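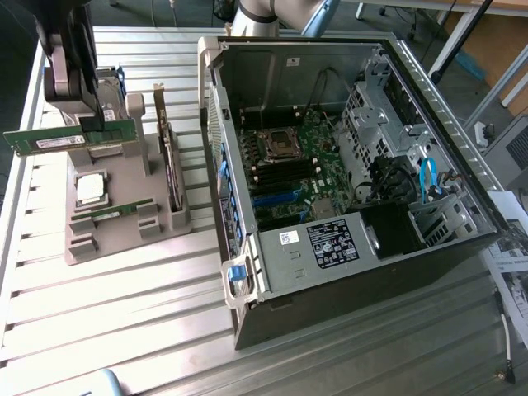

Case on its side, parts in the tray next to it. One of the green memory modules is up out of its spot.

Questions I Keep Getting About Rebuilding Old Desktop Towers

Do I need to lay the tower down?
Yes please! I did my first few standing up, with a flashlight in my teeth, and I dropped more screws into power supplies than I want to admit. Flat on its side, side panel off, the board facing you – you can see everything and gravity is on your team for once.

What's with the gray tray?
I get asked about this more than anything else on the page. It's a parts holder with posts and slots, so the processor sits in its own little square, the memory lies between its holders and the expansion card stands up on edge. My friend Abrehet Moges used to do the same job with an egg carton and a couple of coffee mugs, and her machines ran fine too, so don't go shopping on my account.

What order do you put things back in?
Processor, memory, card, drive. I like to get the processor in while there's plenty of room for my hands (they're big, and that little metal retention frame is fiddly). If you prefer to start with the memory, go ahead, I won't come after you.

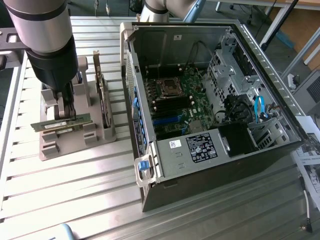 Wurkton, March 2018

A few new ones came in after I put up the Derese build, so I'm adding them here.

The memory won't go in. Is it broken?
Probably not! Look for the notch along the gold edge and match it to the bump in the slot. Open the white latches first, then press straight down at both ends until they click shut. It takes more of a push than you'd think, and I still wince every time.

Which slots do I use if I only have two sticks?
Check the manual for your board, or the sticker inside the side panel if there is one. On a lot of Dells the slots are numbered right next to the latches, and you start with the lowest numbers. Matching sticks go in as a pair.

How do you handle the processor?
By the edges, and I set it down where it can't slide. Line up the little triangle on the corner with the one on the socket and let it drop in by its own weight. If you're pushing, stop and look again.

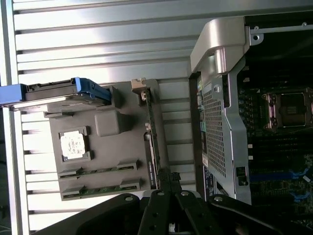
Same goes for expansion cards, by the way. Hold them by the bracket and the top edge and keep your fingers off the contacts. I touch bare metal on the case before I pick anything up, and with the machine unplugged, of course.

How long does a rebuild take?
Around 5 evenings for my first one, and that included an entire evening hunting for a screw. Now it's more like an hour if I leave the radio off.

Can I send you my old machine?
Sorry, no – the shelf is full and so is the hallway. Try the swap table at Grorkolero in August, they're lovely and they take nearly anything with a plug.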